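Counting Cars on Rowlands Road: Does a Speed Display Sign Slow Drivers Down?
Student project report, Brevton
24 June 2025

Why we picked this topic

Our bus stop is on Rowlands Road, and we all had a feeling that cars went by faster than the posted 30 mph. The town put up a speed display sign near the Plulthorpe turnoff last August, and we wanted to know if it made any difference. We got to do real traffic engineering for this one, which was great fun!

How we measured

We did not have a radar gun, so we used the old method of distance over time. We chalked two marks on the sidewalk 60 meters apart. One person dropped an arm when a front bumper passed the first mark, and a second person ran the stopwatch until the car passed the other mark. At 30 mph a car needs almost four and a half seconds to cover that distance, so anything quicker was speeding.

We timed cars at two spots, one before the sign and one just past it, in sessions of 15 minutes each. We skipped any car stuck behind another one, and buses too. In the end we had 174 good readings, all typed into a Workell spreadsheet. 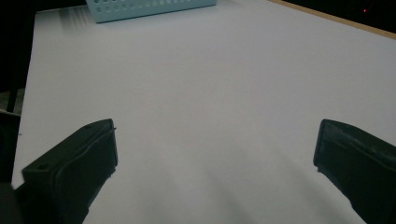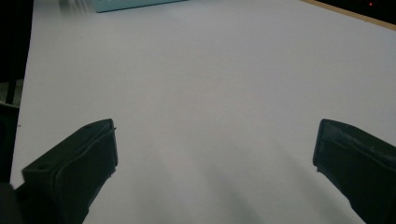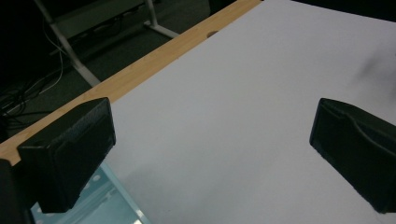

White tabletop, three views.

What we found

Drivers really do ease off at the sign. The average speed past it was 3 mph lower than before it, and the fastest cars showed the biggest drop. We were surprised by how many brake lights came on right at the display - you could almost pick the moment each driver noticed it.

Sources of error

Reaction time is the big one. Being late on the stopwatch by a quarter of a second changes the answer by more than 1 mph. We swapped jobs between sessions, but that only spreads the error out. Some drivers may also have slowed down when they saw students with clipboards.

Next steps

We would love to repeat the test farther down the road, past the Plulthorpe turnoff, and see how soon drivers speed up again. A longer distance between the marks would help with the timing too.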